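Lista de verificação — sala de corte e costura, oficina Tristham
Data da visita: 13 de outubro de 2022
Verificação feita por: Dede Dogbe
Responsável da sala: Zarmeena Farooqui

Escala usada: conforme / conforme com reparo / não conforme. Onde não escrevi comentário, o ponto está conforme e não há nada a dizer.

1. Passagens e saídas
Porta principal abre por completo: conforme.
Corredor entre as mesas: conforme com reparo. Medi 70 cm no ponto mais estreito, ao lado da estante dos rolos. Passa uma pessoa, mas com um rolo nos braços já fica difícil. Peço que a estante seja encostada à parede do fundo.
Saída de emergência: conforme.

2. Eletricidade
Cabos das máquinas de costura: conforme com reparo. Um cabo atravessa o chão sem calha, junto da segunda janela.
Ferro de engomar, marca Rindar: não conforme. O cabo tem o revestimento aberto perto da ficha. Retirei o ferro do uso e pus uma etiqueta com o número 117. Não deve voltar à mesa antes de ser reparado.
Tomadas da parede: conforme.

3. Mesa de corte
Altura e estabilidade: conforme.
Base de corte verde, com quadrícula branca: conforme com reparo. A superfície ainda serve para trabalhar. As linhas leem-se melhor de um lado do que do outro, conforme a luz que bate, e por isso convém marcar as medidas com a cabeça um pouco inclinada, ou mudar o candeeiro de lugar. O tecido escuro deve ser estendido antes do corte, sem dobras por baixo, porque a lâmina pode saltar na parte onde o pano está duplo.

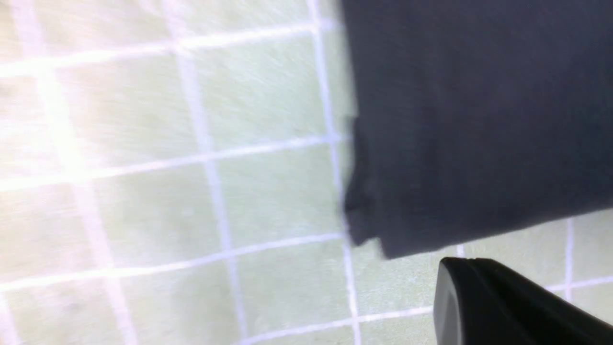

Cortador rotativo: conforme com reparo. A proteção da lâmina fecha, mas está dura. A Zarmeena disse-me que já pediu outra à Trultton em janeiro e que não recebeu resposta. Sugiro insistir por escrito.
Tesouras: conforme. Guardadas com a ponta para baixo.
Caixa para lâminas usadas: não conforme. Não existe. Estavam num copo, misturadas com alfinetes.

4. Armazenamento de tecidos
Prateleiras fixas à parede: conforme.
Peso na prateleira de cima: conforme com reparo. Os rolos da encomenda Mughal são pesados e devem descer para a prateleira de baixo.
Distância ao aquecedor: conforme, 48 cm. Preferia mais, se houver espaço depois da arrumação.

5. Primeiros socorros e incêndio
Extintor: conforme, pressão na zona verde.
Caixa de primeiros socorros: conforme com reparo. Faltam compressas e o desinfetante está quase no fim.

Prazo para os pontos não conformes: 21 dias a partir da visita. Os reparos podem esperar pela próxima verificação — exceto o cabo no chão, que peço para resolver já esta semana.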